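### 3.2 How households talk about the things they keep

Before we turn to the interview results, it may help to say a little about Bodville itself, because the town shaped the answers we were given more than we had expected when we drew up the questions. It is a place of older houses with deep cupboards and dry attics, and people there tend to stay put. Of the 192 households that agreed to speak with us, 72 had been at the same address for longer than a generation, and it was in these homes that our conversations ran the longest (and where we were most often sent away with cake).

We had planned to ask each household about a single object that was no longer in regular use but had not been thrown out. This sounded simple enough on paper. In the kitchen or the hallway, with somebody's grandmother already halfway up the stairs to fetch a second and third thing, it was harder to hold to, and by June we had given up trying. The final list holds 334 objects, and we have kept every one of them in the analysis, including those brought out after the recorder had been switched off, for which we rely on our written notes.

What struck us first was how seldom people began with what an object was for. They began with where it had been. A serving dish was "the one from the Bozkurt house," a phrase that three separate families used for three separate dishes, all of them bought at the same estate sale. A lamp was "from before the kitchen was done." We came to call these opening remarks *placing statements*, and we follow the coding scheme set out in Section 2 in treating them as a separate kind of talk from statements of use, cost, or looks.

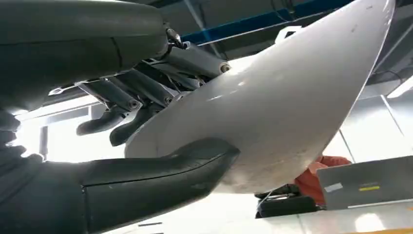
**Figure 4.** A large white object with a smooth, curved surface, held from underneath by a dark gray robotic hand. A few faint smudges and scuff marks show near the right side.

Placing statements were most common for objects with some wear on them. People would run a thumb over a chip or a dull patch while they talked, and the mark would lead them into the next part of the story, so that a dent in a bread tin brought up a move, and the move brought up a brother, and the brother brought up a quarrel about a car that had very little to do with bread. We did not try to steer these talks back. An earlier round of visits in Pirkov, where we kept more strictly to the question sheet, gave us shorter and tidier answers, and we found when we sat down to code them that we had very little to work with.

A second pattern concerns replacement. More than 80 of the objects had a newer version in daily use somewhere in the same house, often on the very next shelf. When we asked, as gently as we could, why the older one had been kept, the usual reply was that it still worked. Some owners offered to prove this, and one Fonik radio was plugged in and played for us through the rest of the visit. Others had not tried the object in years and were quite happy to leave the matter there.

We return to the question of working order in Section 4, where we compare what owners said about an object's condition with our own notes on it.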